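4. Simulated kitchen trials

4.1 Scene and robot

All trials in this section were run in the Drostow kitchen set, a group of simulated homes in which wall colour, counter stone and the placing of small items are varied between layouts. We used 25 layouts and kept the robot model the same in each. The robot has two arms, each with a two-fingered gripper. The policy is the one described in Section 3, trained on the Korkthorpe demonstrations with no further tuning for the new rooms.

The policy takes a wide view that looks out over the body and a close view from behind the fingers. Both are rendered at every control step. The wide view is the only one that reliably shows how the counter sits in relation to the rest of the room, and we found it mattered most when the arms were well away from any surface.

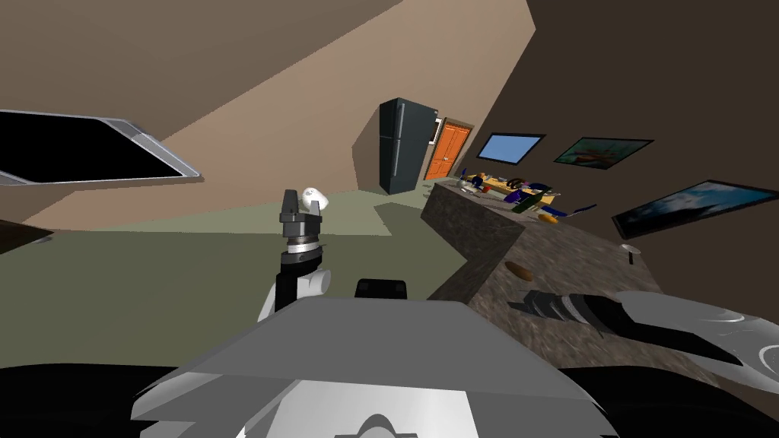
Figure 4. Wide view in one Drostow layout, with a small white ball held in the left gripper.

We ran 1,015 trials in total. A trial ended when the policy gave its stop signal or the time limit ran out. Collisions were logged but did not end a trial, as light contact with the counter is common in the training data and often harmless.

4.2 Close views with little detail

The close view is less dependable. When the gripper faces a wall or the side of a large object, most of what the policy receives is a few areas of flat colour, and there is little to tell it how far away they are.
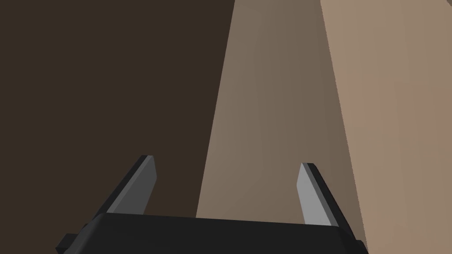
We treat these cases separately because the earlier Larier baseline handles them badly. It was built for tabletop work, where the close view nearly always contains an edge or a texture that can be tracked from one step to the next. Without one, its depth estimate drifts and the arm tends to creep forward.

Our method lowers the weight given to the close view when its features carry little information. The weight is set by the spread of the feature map over the last seven steps – a shorter window made the arm hesitate, and a longer one reacted too late.
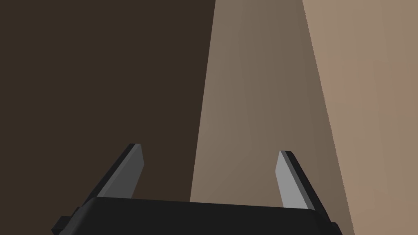
Small changes in shading between steps can still raise the weight for a moment. We did not try to filter these out. In nine layouts we repeated every trial with the weighting switched off, and the arm then took longer paths to the same end points. The difference was largest where the walls were dark and evenly lit.

4.3 Close views with strong texture

The opposite problem comes up over patterned stone. Veins in the counter produce many strong features, and the Kulkarni matcher we use for tracking will lock onto them in preference to a plain object lying on top. Raising the match threshold helped with this, at the cost of losing some smooth objects altogether. We kept the higher setting for all results reported below.

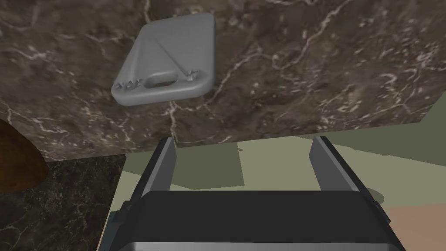
4.4 Comparison with the baseline

The Larier baseline was given the same views, start poses and time limit. We did not retrain it. Its match threshold was left at the default value, and a second set of runs at our setting is included in the appendix.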